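Golora Facilities Forum
Board: Shared Spaces and Housekeeping
Thread: Care of white tabletops, hot drinks and cloths

Posted by P_Cheema (Moderator)

Colleagues are asked to comment on the draft guideline for the white tables before it is adopted at all Golora sites. The draft presently states the following.

1. Drinks are permitted at the white tables in cups only.
2. A dark cloth is to be kept at each table for wiping.
3. Tea and coffee marks are to be wiped at once, using lukewarm water.
4. Cream cleanser and scouring pads are not to be used on the matte finish.

Comments should be specific and should refer to the item number. Photographs may be attached where they assist.

Parveen Cheema

Posted by hartmut.albers

With respect to item 2, I do not support dark cloths. A black or dark grey cloth conceals what it has picked up, and staff will continue to use it well past the point at which it should have been laundered. Our building changed to white cloths in August and the laundry return rate improved. I would ask that the item be amended to read "a white or pale cloth".

Posted by Kramer_J

I disagree with Mr. Albers. White cloths left on white tables are overlooked at the end of the day. A dark cloth is noticed immediately and is put away.
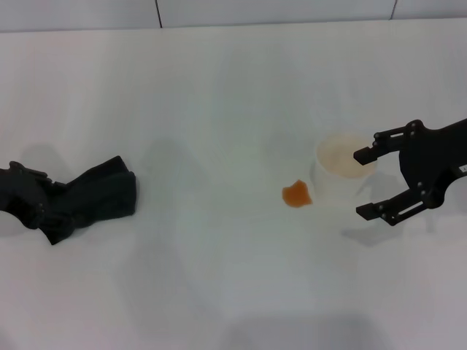
Black cloth and cup of pale orange-tan drink on the white table.

Lint is a separate matter. The first dark cloths supplied to us shed fibres on the matte surface, and we now wash every new cloth twice before issue.

Jörg Kramer

Posted by hartmut.albers

Visibility is not the same as cleanliness. I maintain my objection. A coloured cloth, for instance pale blue, would meet both concerns and should be considered by the moderator.

Posted by b_asadi

My comment relates to item 1. The white cups supplied under the Skonidska order are difficult to see against the tables, particularly in flat light. I have recorded two spills at our site in which the person concerned had reached across for papers and had not noticed the cup. I recommend that coloured cups be ordered for these tables when the present stock is replaced. 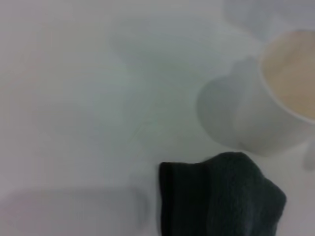 White cup with a milky-tan drink on the pale tabletop.

I would add that drinks with milk require more care than black coffee or tea. The ring is lighter in colour and is easily missed, and it becomes sticky if it is left overnight.

Behrouz Asadi

Posted by P_Cheema (Moderator)

The suggestion concerning cups is noted. Replacement of the cups is not within the present budget, as 1,000 were purchased for all sites. A coloured coaster may be an acceptable alternative. Mr. Asadi, please advise whether this would address the matter.

Posted by b_asadi

Coasters would be acceptable, provided that they are washable. Cork should be avoided.

Posted by J.Gilani

I favour retaining the dark cloth, with a fixed laundering schedule to answer Mr. Albers. At our site the cloths are washed at 60 degrees after each day of use. The earlier practice of washing at 40 left an odour in the thicker ones. Fabric softener is not used, as it leaves a film on the table that shows as smears.

I also request that item 3 mention edges and corners. Staff wipe the centre of the table well and stop short of the rounded corners, where a grey line builds up.

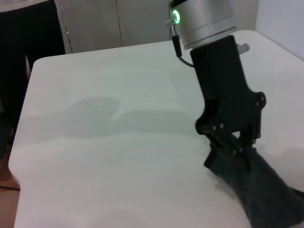

Should the cloth be damp or dry when wiping a matte white table?
A damp, well-wrung cloth is suitable for the first pass, followed by a dry one so that no streaks remain.

Jawad Gilani

Posted by hartmut.albers

If a daily wash is made a requirement in the text itself, I will withdraw my objection to the colour. I continue to regard pale blue as the better choice.

Posted by P_Cheema (Moderator)

Item 2 will be revised to require daily laundering at 60 degrees, with the colour of the cloth left to each site. Item 3 will refer to edges and corners. Coasters will be added to item 1. Further comments will be received until 26 April 2018.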